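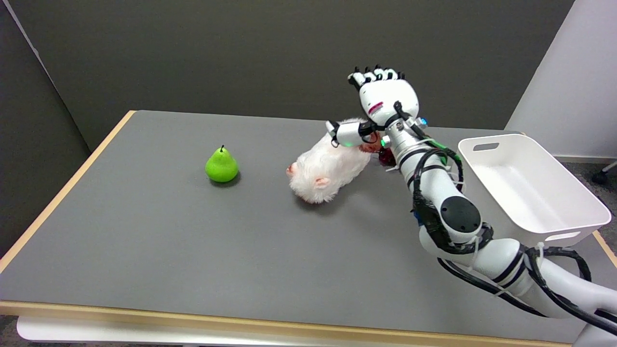 Newsletter > Projects > Data collection

Tabletop collection passes 1,000 episodes

Feb 3, 2023

The tabletop set now stands at 1047 episodes. Of those, 286 were recorded after we changed the object list in December, and they are the ones we want people to look at first if they are training anything this month.

For readers who joined recently: an episode is one attempt at one short task, driven by an operator from start to finish. The arm and hand positions are logged along with the head camera view, and the operator types a sentence saying what the task was. Most episodes are pick and place. An object goes from the table into the white bin, or from one part of the table to another.

The change in December was Judite Peixoto's suggestion. The old list was almost all hard objects with plain shapes, and the policy trained on it did fine with those and badly with anything soft. It would close the hand to a fixed width and stop. We now mix the two kinds on the same table, so a plush animal with shaggy fur may be lying near the green pear, and the instruction names only one of them. The plush toys go down on their sides as often as upright. Operators had been standing them up out of habit, and the early episodes show it.

Soft toys are slower to record. Ramiro Cifuentes, who has driven more of these than anyone, asks new operators to open the hand fully before coming down over the toy, and to come in from above when the bin is close by. Approaching from the side tends to push the toy along the table, and then the rest of the episode is spent chasing it. Chasing is fine to keep, by the way. Mark it as a recovery in the notes field and leave it in.

Failed attempts should also be kept. Margarida Rebelo went through the December batch and found that people had been deleting any episode where the object was dropped. Please stop doing this. A drop gets the tag "drop" and goes into the same folder. The only episodes to throw out are those where logging stopped partway or where somebody reached onto the table while the arm was being driven.

A few changes to the routine, starting now:

Move the bin between episodes. It has been sitting in one spot for long stretches, and Celeste Cardoso's test at the Emthorpe site showed the policy heading for that spot with the bin taken away. Anywhere the arm can reach is fine, including where it overlaps the arm in the camera view.

Write the instruction before you start driving. Instructions written afterward describe what happened, and we need what was intended.

Use ordinary words for the objects. "Put the pear in the bin" is good. "Place item 3 in container" is not, and Kemeo, our labeling tool, will now reject it.

Check the cable bundle along the arm at the beginning of each session. If a tie has slipped, tell Ermira Krasniqi and wait for her to refit it. Two sessions last month had to be cut short over a loop that had worked its way down toward the wrist.

The next training run will use the full set, with the newer episodes weighted more heavily. Ermira is setting it up on Taruner and expects it to take around 3 days. The held-out test will be soft objects the policy has not seen, so if you have brought in a toy of your own for practice, please keep it off the table during recorded sessions until the test list is final. Celeste has the draft list.

We are short of operators for the afternoon slots. Training takes one morning, and you will need to record ten practice episodes that Ramiro looks over before yours are added to the set. Sign up on the sheet outside the Figueiredo room or write to Margarida.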